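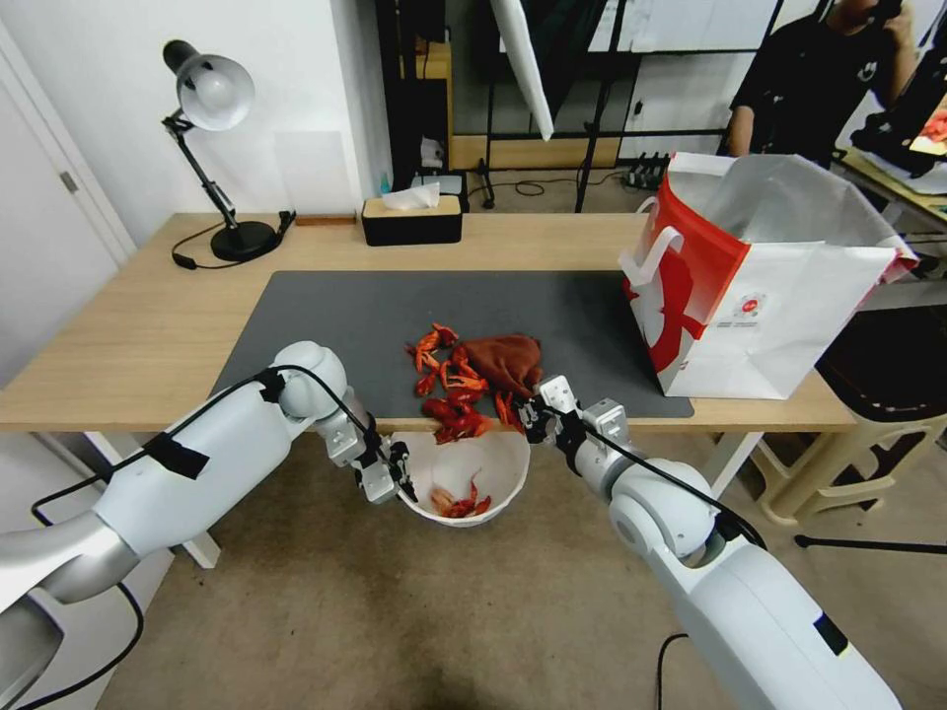
Crayfish on the desk, more in the bowl. Mood for the whole thread.

OK so I have spent the entire fall reading about crayfish and I need to put it somewhere. Thread! 🦞 (yes I know that's a lobster, there is no crayfish emoji, I've made my peace)

First, the name. Crayfish, crawfish, crawdad, mudbug, all the same bunch of animals. "Crayfish" has no fish in it at all. It comes from an old French word, crevice, and English speakers heard the end of it as "fish" and ran with it.

I grew up saying crawdad. My friend Haf Rosser says crayfish and looks at me with pity every time.

They're red on the plate but mostly not red in the creek! Live ones are usually brown or olive, and some species are a really gorgeous blue. The red pigment is in the shell the whole time, bound up with a protein that hides the color. Heat breaks the protein and out comes the red. Same deal with shrimp and lobster.

I explained this at dinner in Turkthorpe and Tudur Llewellyn put down his fork and said "so it was red all along?" and then didn't talk for a while. Best reaction I've had to anything this year.

Molting. They can't grow inside a hard shell so they shed it, the whole thing, legs and feelers and even the lining of part of the stomach. Then they're soft and hide under a rock until the new one firms up.

Before a molt they store calcium in two little white buttons by the stomach, called gastroliths. Afterward they use it to help harden the new shell. People used to grind these up and sell them as medicine under the name "crabs' eyes." Not eyes. Not from crabs.

Lost a claw? They can grow it back over a few molts. The new one is often smaller for a while so you get these lopsided little guys marching around like nothing happened.

Some of them dig! Burrowing crayfish make tunnels down to the water table and stack mud pellets around the hole, and you get a chimney in the middle of somebody's lawn. I walked past these for years thinking it was wasps.

Eating them: twist, pull, peel the tail, and then suck the head or don't, I'm not your mother. The yellow stuff in there is mostly the hepatopancreas (people call it fat) and it's where so much of the flavor is.

Marta Hrytsenko does hers with a mountain of dill and lets them sit in the cooking water overnight. I was team cayenne and lemon until July. Now I'm team both, and I had 38 of them in one sitting, and I regret nothing except the white shirt.

Save the shells!! Roast them, cover with water, add an onion and a bit of tomato paste, simmer 50 minutes, strain. Freeze it flat in bags. Best rice you'll ever make.

One serious bit. Please don't dump live bait or pet crayfish in a creek. Signal crayfish and red swamp crayfish have pushed out native ones in a lot of places, and they can carry a plague that wipes out European species. Check your local rules before you go trapping, too.

Elin Ellis just asked if they can walk backward. They can walk every direction! The backward zoom is the tail flip, that's the panic button.

Going to look up how long they live next. Send me your chimney pictures in the meantime, I want to see every single one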